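Section 2. Lever handle, door notice and wall panels

2.1 Scope

This section covers fitting and first checks of the Nombridge lever set on interior doors, and the position of wall panels beside the door. It applies to doors already hung in their frames. For the escutcheon plate template, see the sheet packed with the lever set.

2.2 Before you start

Check that the door closes fully without being lifted or pushed. Correct the hinges first if it does not. Keep the floor in front of the door clear for the full swing of the leaf.

CAUTION: Do not drill with the lever fitted. Metal chips can enter the latch.

2.3 Fitting the lever

1. Hold the escutcheon plate against the door and mark the fixing points.
2. Drill from both faces. Do not drill through from one side.
3. Fit the plate and tighten the screws by hand.
4. Push the lever onto the spindle. With the door closed, the lever must point away from the nearer side of the frame. 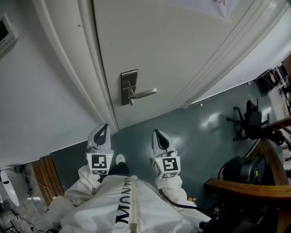

Issue 3, 27/12/2019

5. Tighten the set screw, then press the lever down fully and release it. It must return to level without help.
6. Repeat with the door open and check that the latch bolt moves freely.

NOTE: On a white door, wipe pencil marks off before the plate is tightened. Marks under the edge of the plate cannot be reached later.

2.4 Wall panels and notice

Wall panels go on the wall beside the door, clear of the frame. Where two panels are used, mount them side by side at the same height, about shoulder height, with both displays facing the corridor. Leave at least 100 mm between the frame and the nearer panel.

The paper notice is fixed to the door leaf above the lever. Red characters on white paper are used for the corridor side. Keep lines short and do not cover any part of the lock or its plate.
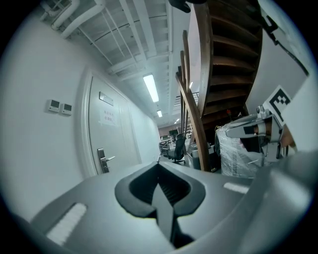
2.5 Doors with an electronic lock

Doors fitted with a Codon electronic lock follow the steps in 2.3, with these changes:

1. Connect the lock cable before the plate is tightened.
2. Test the lever with the door open. Do not close the door until the lock has released 6 times in a row.
3. Record the lock number on the Evum door sheet.

CAUTION: Do not oil the electronic lock. Use a dry cloth only.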